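Buying a limited vinyl pressing from a band's own shop, is it safe to wait?

Posted in Music > Albums and Releases
2 Sep 2026

Nusrat Sandhu

Hello all. I want to buy the new album by Skodden on vinyl. The band announced it in May on their page, and they say the gray pressing is limited to 900 copies and sold only in their own shop. The regular black one will be in normal stores, under the label Gremico.

My problem is the shipping. I live outside the country of the band, and for one record the shop asks almost the same price as the record. A friend told me to wait, because after the release the small stores sometimes get a few copies of the limited version too. Did somebody here have this experience with Gremico? I don't want to pay double, but I also don't want to miss it. I missed their second album, Jistham, in this way, and now the sellers ask for crazy money.

One more thing I am not sure about. The shop page says "pre-order, ships on or after release". Do they take the money immediately or when the package leaves?

3 replies

Cheema
Member, 1,419 posts

I have bought from the Skodden shop two times, so I can tell you how it was for me. They took the money on the same day as the order. The record came 41 days after the release date, in a good strong box, with no damage on the corners. I wrote to them once to change my address and a person answered me the next morning.

About waiting: for the last album I did not see the limited color in any store. What I did see is that the band kept some copies for the tour and sold them at the merch table. If they play near you, this is the cheapest way, but you must go to the table before the concert and not after.

For the shipping, try to put two things in the basket. When I added a T-shirt and a pair of the band socks, the shipping stayed the same. 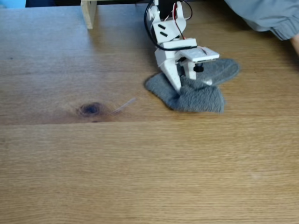

Gray sock on a wooden table.

The socks are normal quality, I would not order them alone. The T-shirt runs small, so take one size bigger. If you have a friend who also likes the band, order together and divide the cost, it is much better than buying clothes you don't need.

vinylpete331

just buy it. you will spend more on the resale sites later

Oona

I agree with Cheema about ordering together. I would add that you should check the import tax in your country before you pay, because the shop does not include it in the price. For my last order the delivery company also asked a small fee for handling, and I had to pay it at the door.

I don't know if Gremico sends the limited version to stores. You can write to the label and ask, they have an address for this at the bottom of their page. When I asked them about a different band they needed a week to reply, but the answer was clear.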